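Washing and folding zip-up sweatshirts
Laundry tips - updated 27/09/2022

Close the zipper before the sweatshirt goes in the machine. An open metal zipper scrapes the drum and snags whatever is washed with it. Turn the sweatshirt inside out if it has stitched designs on the front, and keep it away from towels, which shed lint onto fleece.

Wash cold, on a gentle cycle, with half the usual detergent. Skip fabric softener. It coats the fleece and the fuzz goes flat after a few washes. We use the unscented powder from Marnen, but any mild one will do.

Spin at 600 and no higher. Shake the sweatshirt out as soon as the cycle ends and pull the zipper tape straight by hand. If the tape dries wavy it will stay wavy, and the front will never lie flat when folded.

Dry on a rack, or on low heat for 10 minutes and then on the rack. Thick parts such as the hood and pocket seams take longest. Check them before putting anything away.

Sticky zipper: rub the teeth with a plain candle or a dry bar of soap, then run the slider up and down 4 times. Wipe off the extra with a cloth.

Lint: a fabric comb works better than tape on fleece. Brush in one direction and go lightly over raised stitching.

To fold, lay the sweatshirt on a clean table, front up. Start at the bottom of the zipper - hold it there and smooth the fabric upward on both sides. Fold in the sleeves, then the hood, then bring the hem up to the shoulders.

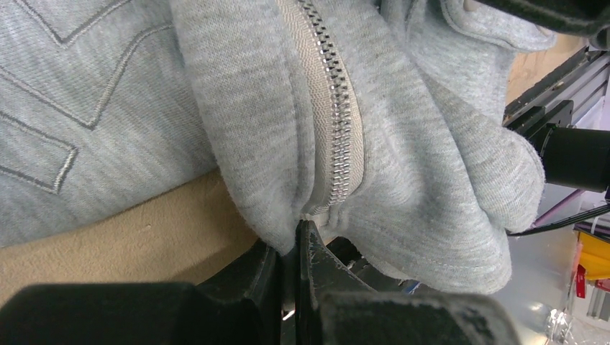
Gray fleece with a metal zipper, crumpled and folded.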